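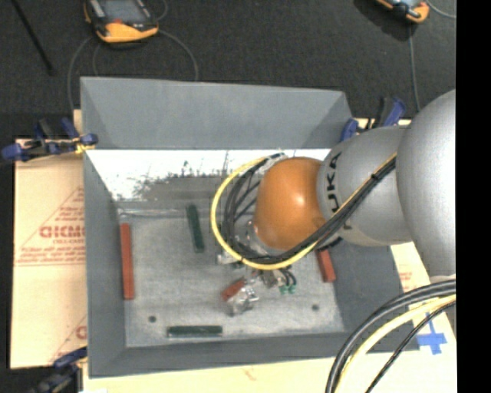 4 Fitting the bin and setting the pick depth

The Falorik bin-picking kit needs a fixed bin. Every pick position is stored relative to the four corners of the bin floor, and a shift of a few millimetres between cycles will show up as missed or off-centre grips. Clamps at the bin edges, with the gripper lowered close to the bin floor as it is over the grey bin with the red and green blocks, are the normal arrangement for the steps in this section. The arm must already be mounted and the gripper cabled as set out in section 3.

4.1 Placing the bin

1. Switch the arm to manual mode and move it to the park position.
2. Set the bin on the work surface with its long side facing the arm base.
3. Fit the clamps. Tighten each one by hand until the bin does not move when pushed at the rim.
4. Check that no clamp handle stands inside the swept area shown on the Peretton set-up screen. Turn the handle outwards if it does.
5. Mark the bin corners on the work surface with tape.

Note: Sloping-sided bins must be clamped at the rim. Clamping lower down lets the bin ride up when the gripper presses on a part.

4.2 Teaching the floor height

1. Empty the bin.
2. On the set-up screen, open Bin, then Floor, then Teach.
3. Jog the gripper down over the first corner at low speed. Stop when the feeler gauge supplied just slides under the fingertips.
4. Press Store.
5. Repeat for the other three corners and for the centre.
6. Press Check. If the screen shows FLOOR NOT FLAT, look for swarf or tape under the bin and teach all points again.

Caution: Do not jog at more than 55 mm/s inside the bin. The fingertips are not sprung and will be damaged by contact with the floor.

4.3 Cable slack

The cables at the wrist must hang in a free loop through the full range of the last joint.

1. With the bin still empty, turn the last joint slowly to each end of its travel.
2. Watch the loop at both ends. It must not pull tight and must not touch the bin wall.
3. If it pulls tight, loosen the nearest cable tie, feed more cable towards the wrist and fasten the tie again.
4. Lower the gripper to the floor height in each corner and repeat the check.

Caution: Keep one hand on the enabling switch throughout. Do not reach into the bin while the arm is enabled.

4.4 Trial picks

1. Put a few parts in the bin, well apart, including at least one beside a wall.
2. Select Trial and set the speed to 10 per cent.
3. Run one pick for each part. Press Hold if the gripper or the cables come near a wall.
4. If parts beside a wall are refused with code 836, reduce Wall Margin by one step and run the trial again.
5. When all parts have been picked, save the bin under a new name.

Repeat 4.2 after every 2,000 picks, after any change of fingertips, and whenever a clamp has been released. Replacement fingertips are ordered from Wetis under the part number on the gripper label.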